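The drying rack, and where it wants to stand

Home and Table
2024-06-16

When I moved to Gukow I had a kitchen with one window, one sink and 154 centimeters of counter. I measured it on the first evening, with a tape that I had to borrow from the shop downstairs. I was sure it would be enough. I cook simple food, I own few plates, and I had lived in smaller places before this one.

What I did not think about was the drying. In my parents' home the wet dishes went into a cupboard over the sink, with a wire floor, and the water fell down where it had to fall. You closed the door and the dishes did not exist anymore. I grew up believing that every kitchen in the world had such a cupboard. In Gukow there is none, and in most of the flats I visited for this article there is none also. People dry on a towel, or on a rack, or they dry by hand with the radio on, and each of them thinks that the others are a little strange.

I began with the towel. A towel is honest about its limits. After four glasses and a pot it is full, and after two days it smells. I changed it every morning, and by February I was washing more towels than shirts. So I started to look for a rack.

The market for these things is larger than I expected. At Kurek, the household store near the old bridge, there is a whole wall of them. The cheapest cost 32 and is made from coated wire which bends when you put a heavy pan. The most expensive cost 500 and has two floors, a place for knives, a place for cutting boards and a small spout that turns in all directions. I stood before it for a long time. It was beautiful, and it was almost as wide as my stove.

I bought one in the middle, for 129, from a small maker called Mesteo. They sell a plain model with straight rods and solid ends. The plates stand between the rods, the cups go upside down on top, and there is no second floor and no spout. I have used it for more than a year now and I still like it.

But a rack is not only a rack. It takes a piece of the counter and it does not give it back. In the first weeks I moved mine every day - left of the sink, right of the sink, on the table, once on the washing machine. Each place had its own trouble. On the left it stood in the way of my elbow. On the right it took the only spot where I could cut bread. On the table it was fine until dinner.

I asked the people I visited how they solved it. Their answers were more different than their kitchens. One family keeps the rack on the windowsill and the dishes dry quickly in the sun, though they must take it down to open the window. An older couple have theirs inside the second basin of the sink, and they say they never needed two basins. A student in the Wovamlow building, where the kitchens are shared by a whole floor, keeps the rack in her own room on a side table and carries the dishes there in a bucket. She said that her cups stopped disappearing.

The side table is the idea I took home. I have a long one which stands against the wall, two steps from the sink, and before this it carried only mail. Two steps are nothing, even with a wet pot. I put a cloth on it, the rack on the cloth, and beside the rack an open box for the small things that fall between the rods. Lids, egg cups, the rubber ring from the coffee pot. I looked at many pretty baskets for this purpose, and in the end a shallow cardboard tray does the same work. It will become soft with time and then I will take another one. Dry things only, of course.
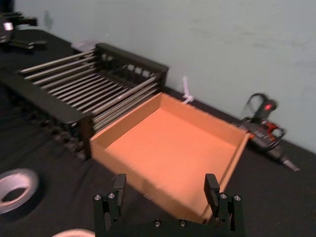
A rack with slim metal rods on black cloth, with an orange cardboard tray set against its right end.

The cloth is a question by itself. I prefer it dark. White cloth shows each drop of tea, and I don't want to be ashamed of a cloth. It should be heavy enough to stay in place when you pull the rack a little to the side, and it should go into the washing machine without special instructions. Mine is never flat. I used to straighten it each evening and now I don't.

Some words about care, because I was asked. Metal rods like to be wiped once a week with a bit of vinegar in warm water. If the ends of your rack are wood, don't let them stand in a puddle; lift the rack and dry under it. A little oil twice a year is good for the wood also - I use the same one as for the cutting board. Long knives don't belong between the rods with the point up. I have a small scar on my thumb from learning this.

And leave some air between the rack and the wall. A hand's width is good. My wall had gray marks after the first winter, from pot handles mostly, and I cleaned them with a soft sponge until the paint began to go too. Now I leave the marks where they are.

The mail lives on top of the refrigerator. I am still looking for a better place for it.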